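Search articles, recipes, people

The Long Way Around a Bed

By Lina Masri

My grandmother made her bed before she put her slippers on. She would swing her feet to the floor, turn around, and start pulling, and by the time the kettle was filled the whole thing was as flat as a tabletop. I did not inherit this. I am forty-one years old and for most of my life I have made a bed the way other people close a suitcase, with a knee and a certain amount of hope.

So when the magazine asked me to spend a while thinking about bedding -- how we wash it, fold it, put it away and get it back on again -- I said yes mostly out of guilt. I called Sawsan Saab, who ran the linen room at a small hotel called the Saliba for 16 years, and asked her what the rest of us get wrong. She laughed for a good long time, and then she told me to start with the corners.

A duvet, she explained, wants to slide. The satiny ones are the worst, lovely against your cheek and perfectly happy to end up on the floor by morning. Most of us stand at the foot and yank, and the whole thing comes down toward us in a heap with the hem trailing. Sawsan goes to one corner, takes a proper fistful of it, filling and all, and lifts before she pulls. Then she walks around and does the next one. "You walk more," she said, "and you swear less."

I tried it that evening on our own bed, which is pushed up so close to the wall that walking around it means climbing over it, and I will admit the result was better than anything I had managed since March.

The folding is another matter. Anything big and pale that has to be laid out before it can be folded needs a clean place to lie, and few of us have a table long enough. Sawsan spreads a plastic sheet on the floor first, and she clears off whatever sweaters and odds and ends have wandered into the pile, black knits above all, which will leave their fuzz on cream cotton if you give them half a chance.
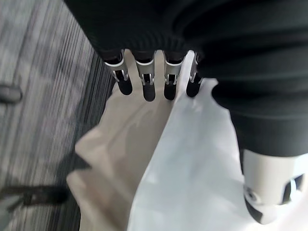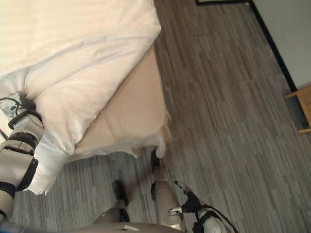

Callum Blackburn wrote to me after I mentioned all this in my newsletter, and he disagrees about the corners. He starts at the middle of the bottom edge, he says, gets that straight against the base, and lets the corners look after themselves, and he has done it that way through 7 apartments without a complaint from anyone he shared them with. He also thinks a duvet should be left thrown back for an hour before anybody touches it.

I passed this along to Sawsan, who allowed the hour and would not budge on the rest. I have been switching between the two of them, depending on the morning. The middle-first way is quicker when I'm late. The corners hold better overnight, at least on our bed, with a husband who sleeps like a man rowing a boat.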